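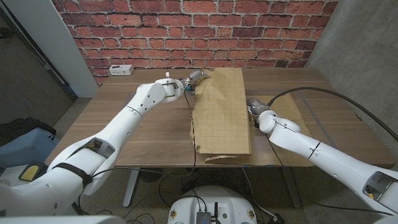 Figure 3. Two robotic arms at a wooden table, with a sheet of tan paper printed with a faint grid.

4.2 Paper as a support in the Tromby works

The group of works now known as the Tromby works was first shown at Lelden in June, in two rooms on the ground floor. Yurani Bedoya had until then been written about mostly as a painter. The reviews of her earlier canvases dwell on color and say little about what the color was put on. In the Tromby works the support is hard to overlook. Each one is made on wrapping paper, unprimed, hung from two pins at the top and left free at the bottom, so that the lower edge lifts a little when a visitor walks past.

Bedoya bought the paper in rolls from Briltier, a packaging supplier, and cut it by hand. She did not trim the sheets to a common size. The differences are small, but in a long row they are easy to see, and the hanging at Lelden made them easier to see by lining up the top edges only. Echeverri, in the essay printed for the show, reads the uneven lower line as a horizon. We find this reading hard to support. None of the sheets carries a landscape motif, and in her notes Bedoya refers to the line only as "the bottom."

A better starting point is the grid. It was printed on the paper before she drew on it, and she worked over it in graphite and thinned white gouache. In the earlier sheets the drawing follows the printed squares closely and fills them one after another. In the later ones it drifts – first by the width of a pencil line, then by half a square – until the two patterns no longer agree. The drift is always to the right. Bedoya is left-handed, and it is possible that the direction comes from the way her hand rested on the sheet, although she has not commented on this.

The number of sheets has been given differently in different places. The Lelden checklist names 30, of which 12 were hung. A later price list gives 500 as the lower and 600 as the upper price for a single sheet and treats each as a separate work. Bedoya's own notes treat them as one work in parts, and she declined to number the backs. We follow the notes here, and use the checklist numbers only to tell one sheet from another.

Conservation is a further matter. The paper is acidic and was already darkening along the top edge when the show closed on June 30, 2019. The gouache has held, but the graphite has lost contrast against the darker ground. This affects how the drift can be measured, and for the comparison in Section 4.3 we rely on scans made before the sheets were hung.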